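**Updated 2020-05-13: notes on the wrist camera view added, and the spares list is now complete.**

# Geltar two-finger gripper, wide body

We've had the Geltar on the bench next to the older Kolev for most of the spring, and it has become the one we reach for first. It's a parallel gripper with a broad, flat housing and long fingers, and it is a real pleasure to set up. Four bolts, one cable, and you're moving!

## What it's like to use

The fingers open wider than you'd expect from the size of the body. We've picked up mugs, bars of soap, folded flannels and a very slippery shampoo bottle, and only the shampoo bottle gave us any bother (a strip of rubber on each pad sorted it). Closing is smooth right down to the last few millimetres, where the Kolev has a habit of snapping shut.

It is heavier than the Kolev, and on a small arm you will feel that at full reach. Slow the wrist joint down a notch and it behaves.

| | Geltar wide body | Kolev standard |
|---|---|---|
| Stroke | 166 mm | 40 mm less |
| Finger fixing | two screws each | clip |
| Cable exit | side | rear |
| Simulation model | included | separate download |
| Position feedback | yes | open/closed only |

The position feedback is the big one for us. With the Kolev you know that it shut. With the Geltar you know how far it got before something stopped it, so you can tell a flannel from thin air without looking.

## Trying it in Fisix first

The gripper comes with a ready-made model for the Fisix simulator, and it's a good one. The finger travel matches the real thing closely enough that we tune our approach moves there and carry the numbers straight over. We ran 2000 practice grasps in Fisix before bolting anything to the arm, and the first morning on hardware was wonderfully dull as a result.

Two things to watch. The default friction on the pads is too generous, so turn it down before you believe a grasp on anything smooth. And load the room model before the gripper, or the collision shapes for the walls don't register until you restart.

## Where to put the camera

We tried three positions: on a mast beside the arm, under the palm, and behind the housing looking out over the top of it. The mast view is fine for recording but hopeless in corners, where the arm gets in its own way. The palm view is lovely until you pick something up, and then you see nothing but the thing you've picked up.

Behind the housing won, and by some distance. Both fingertips stay in view with the jaws wide open and you can judge the gap between them against whatever is underneath.
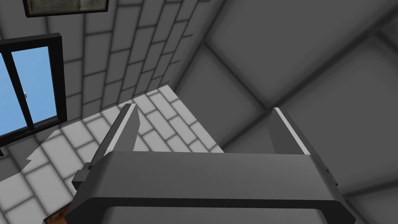
You do give up a good slice of the picture to the gripper itself, and that bothered us for a day or so. Then we noticed how handy it was to have something fixed in view. If the housing shifts between runs, the mount has worked loose, and you know before you've wasted an afternoon.

Tiled rooms are a tough test for this camera position, by the way. Repeating patterns confuse the matching when you try to work out where the wrist is, and pale tiles under pale finger edges don't help. Darker pads are worth having — the Grurix ones fit without drilling.

## Controller

Any Grurix controller with a spare serial port will drive it. Set the force limit first (it ships at full) and keep the cable loop long enough for a complete wrist turn. Ours was too short to begin with, and we had to redo it.

## In the box

- Gripper with standard fingers fitted
- Second pair of fingers, unpadded
- Side-exit cable
- 9 screws, including one spare
- Fisix model and a sample room

Spare pads and longer cables are listed on the accessories page.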